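Apprendre à un robot à ranger du pain : ma méthode en télé-opération

On me demande souvent comment je m'y prends pour mes démonstrations à deux bras, alors je mets tout par écrit une bonne fois. Je pars du principe que vos bras sont montés, calibrés, et que vos bras meneurs (ceux que vous tenez en main) répondent sans retard. Si ça traîne, réglez ça d'abord, vous m'en remercierez !

1. Choisissez une tâche bête

La mienne : prendre les petits pains sur l'assiette et les mettre dans le sac en papier. J'utilise de la dînette, ça ne s'émiette pas. Écrivez la consigne en une phrase et collez-la près du poste, sinon au bout d'une heure vous improvisez des variantes sans vous en rendre compte.

2. Répétez à vide

Avant d'enregistrer quoi que ce soit, faites 10 passages pour du beurre. Mon premier essai était une catastrophe, je tenais les poignées comme un guidon de vélo. Coudes posés, poignets souples, et on respire. Noelia Arrieta, avec qui je partage l'atelier, pilote debout ; moi j'ai le dos en compote au bout de dix minutes, donc chaise.

3. Donnez un rôle à chaque bras

Le gauche s'occupe du sac, le droit va chercher le pain. Gardez cette répartition pour toute la série. J'avais commencé par alterner selon l'humeur, et le modèle entraîné là-dessus hésitait sans arrêt entre les deux côtés.

4. Enregistrez

Je fais des séries de 40 épisodes, avec une pause au milieu. Lancez l'enregistrement bras au repos, comptez une seconde dans votre tête, puis allez-y. Descendez la pince bien à l'aplomb du pain et fermez doucement. Pour les croissants, je prends par le milieu, les pointes glissent.
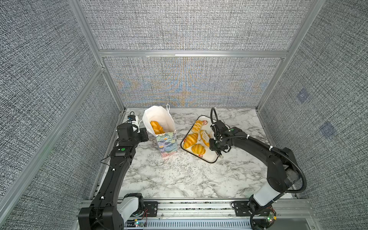 Côté vitesse, restez régulier. La tentation, quand on commence à être à l'aise, c'est d'accélérer sur les trajets et de freiner d'un coup au-dessus du sac. Résistez ! Un geste un peu lent mais continu s'apprend beaucoup mieux. Et si un pain tombe à côté, reprenez-le calmement et continuez l'épisode : quelques rattrapages propres dans le lot, c'est précieux.

5. Changez la disposition

Tous les 5 épisodes, je tourne l'assiette, je déplace un peu le sac, je mélange les pains. Pas besoin de tout chambouler, quelques centimètres suffisent.

6. Triez le soir même

Je revois tout en accéléré et je jette les épisodes où j'ai cogné l'assiette ou bien où je me suis arrêtée pour réfléchir. Sur ma dernière série j'en ai supprimé 22, ça fait mal au cœur, mais l'entraînement suivant s'est nettement mieux passé. Notez à côté du numéro pourquoi vous l'avez écarté.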